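Hand-held gripper pair, right jaw closing late on cloth folding

Forum: Workshop and Upkeep > Grippers and end tools
8 replies

tablecloth_tam wrote:
Hello all, long-time reader and only a very occasional poster, so please be gentle with me. I look after the garment folding table at our place, with two white hand-held grippers, black jaws, one for each hand, and a cloth over the table top. We've been on tops and T-shirts for a good while now and on the whole it has been a happy little station to run.

My trouble is the right-hand gripper. When I squeeze, the left closes straight away and the right one thinks about it first, only a moment, but enough that the corner of the garment slides out and I have to go back for it. I've charged both overnight, swapped them over between hands, and cleaned the jaws with a dry brush. The delay stays with the same gripper whichever hand it's in, so I don't believe it's me (though my colleague Zeyu Xu has his doubts!). 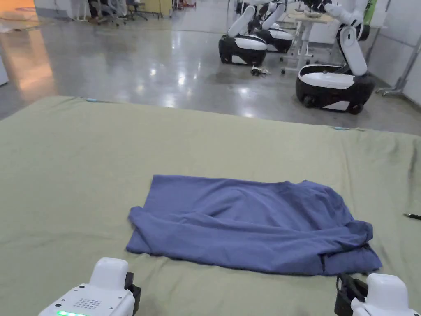
The folding table, long-sleeved top part way through

The cloth is held with light blue clips along the far side. We put it on in September and it hasn't been off since apart from a shake. Has anybody met this late closing before, and where would you start?

povbridge_pete wrote:
Welcome, Tam, and what a nicely explained question. I had exactly this on a Skoteck pair and it was fluff. Cotton fluff gets in behind the jaw where it pivots and packs down into a sort of felt, and a dry brush on the outside won't shift it. You need to take the round caps off and have a proper look inside. Mine came out in one piece like something from under a sofa. Put the caps back finger tight and then a small nip more, please don't lean on them.

Birgit Albers wrote:
I'd go carefully with that advice, Pete, kindly meant as it is. Once the caps are off you have lost your closing position, and a beginner can spend a whole afternoon getting the two fingers to meet again. I would check the trigger first. Hold the gripper still, squeeze very slowly and watch when the jaw begins to move, then do the same with the good one next to it. If the slow squeeze looks alike on both, the jaw is moving freely and your delay is somewhere in the signal. If the bad one sticks and then jumps, then yes, fluff, and Pete may have his cake.

tablecloth_tam wrote:
Thank you both! I did Birgit's slow squeeze this morning with a cup of tea going cold beside me. It sticks and then jumps, quite plainly once you know to look for it. So it looks as though Pete gets his cake, but I'm a bit nervous of those caps now.

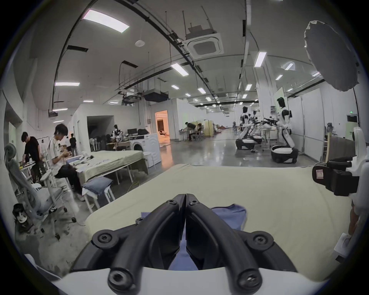 What worries me most is getting the tips to meet properly afterwards, because ours have to come together in a neat point or thin fabric slips straight through. Is there a trick to it, or is it just patience? I've got the Prostov driver set, if that makes any odds, and a magnetic dish for the small bits.

povbridge_pete wrote:
The trick is a paint pen! Before you loosen anything, put a tiny dot across the cap and the finger so the two halves of the dot line up again when you've finished. Do one finger completely, close it up, and only then start on the other, so that you always have one good side to copy from. I've had mine apart 6 times that way and it has never needed resetting.

boonyarit_bench wrote:
Sorry to be the awkward one, but six times is rather a lot, isn't it? We use the Boonyarit cleaning wand, which is only a thin nozzle on a hand vacuum, and go in from the side with the jaw held open. Ours have had 1459 folds on the counter since they were last opened, and they close as sweetly as the day we got them. I'd try that before a screwdriver goes anywhere near.

Birgit Albers wrote:
I'm with Boonyarit on this. Vacuum first, and never compressed air, which only drives the fluff further in. And Tam, may I ask about the cloth? If it has gone nearly a year without a wash it will be giving you as much fluff as the garments do.

tablecloth_tam wrote:
Guilty, I'm afraid. It has a few creases and smudges as well, now that I look at it with a critical eye, so it can come off tonight and the clips can have a wipe while they're about it.
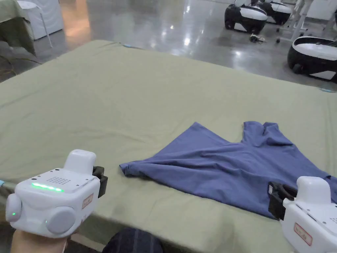

Right then, I've been round the pivot with a borrowed nozzle, both sides, jaw open, and a surprising grey plug came out of the right-hand one. I've done 71 folds with it this afternoon and the corner only got away from me twice, both times on T-shirt hems. The slow squeeze still has the faintest catch at the very start, so I suspect there's a bit left behind the cap that I can't reach. I'm minded to leave it alone for the week and see whether it gets worse before I go hunting for a paint pen.

povbridge_pete wrote:
Glad to hear it's better, though I'd still open it, myself! A catch like that never went away on mine until I'd had the cap off. If you do go in, put a pale towel down first, those caps are black and they roll, and I once spent my whole dinner break on my hands and knees looking for one. Let us know how you get on, and keep hold of the plug, Birgit will want to see it.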